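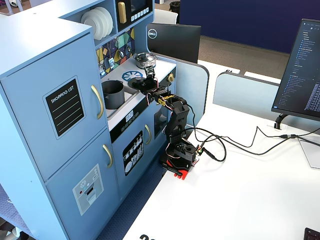

Lamduan Thaweesak: if it can't do my actual sink at home then I don't see why we call it a chore robot. It moves a pot. My nephew moves a pot.

Lists > Home Automation > Threads
Index Prev Next Thread Search

Fair enough, and I was going to answer just you but other people asked off list so here goes. Typing fast, sorry.

Short version: no, not yet. Not dishes, not at a price any of us would pay. Closer than when we last argued over it though.

Your full message for those who joined since:

> I read the Tillura page twice. They say their arm "handles
> everyday kitchen tasks." Which ones? Wiping? Scraping rice off
> the bottom of a pot that sat overnight? Loading plates so the
> water gets to them? If it can't do my actual sink at home then I
> don't see why we call it a chore robot. It moves a pot. My nephew
> moves a pot. And who puts the arm away after.
>
> Lamduan

OK so. Which ones. Pick up, carry, put down. That's the bulk of what a small tabletop arm with a two finger gripper gets you. Pot from sink to burner, lid on, lid off if the knob is a decent shape. Everyone starts on a play kitchen, it's light and nothing is hot and if you whack it who cares. Doors too, the handles on those toy ones are big enough to hook a finger behind.

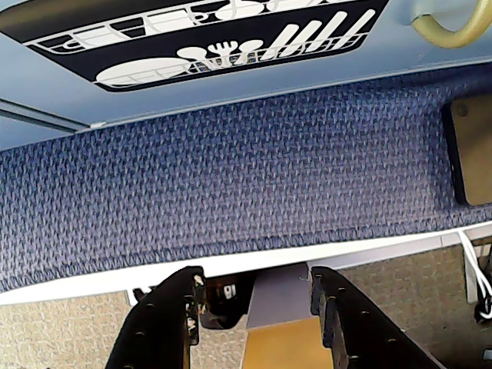 Wiping I have seen done, badly. Pressure is the problem. Too light and it skates, too hard and the servos complain and something shuts off. Scraping rice, forget it. I would not even try, you need to feel when it lets go and these cheap arms feel next to nothing.

Loading plates is the one I change my mind on every month. One plate, known rack, same spot, yes. Mixed load with bowls nested in each other and a fork hiding under, no. Skemier had a write up where they did 200 tries at a single plate and were pretty open that they stopped counting the ones where a person straightened the rack first. I liked them better for saying it.

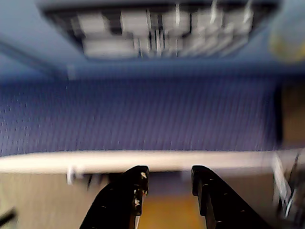
Gripper view, arm moving. Dark rack-like shape at top.

Speed is the other thing. The demo clips get sped up, look for it in the corner, sometimes it's there in tiny type and sometimes its not. My own best run with the pot was 46 seconds, sink to burner. You would do that without putting your coffee down.

And lighting. And shiny stuff. Anything polished picks up whatever color is next to it and the camera thinks the edge is somewhere else. I lost most of a weekend to one lid.
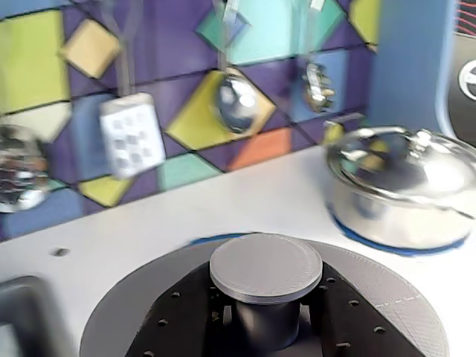 Shop floor is a different story and I think we mix the two up on here all the time. Teixeira has had an arm moving trays off a belt for ages, same tray, same height, guard around it, a person at the end to deal with whatever it drops. 300 trays a shift and they're happy. But somebody built the whole corner to suit the arm. I'm not rebuilding my kitchen to suit an arm and neither are you.

Re who puts it away after: you do. Mine clamps on, takes a minute, then there's the cables, which take longer.

If anyone still wants to buy somthing this year I'd wait on the Niviment one till there's a video with no cuts in it. Asked them for one in May, got a brochure. 40 pages.

Also does anybody have a spare clamp, the lever on my old one is stripped. Will pay postage.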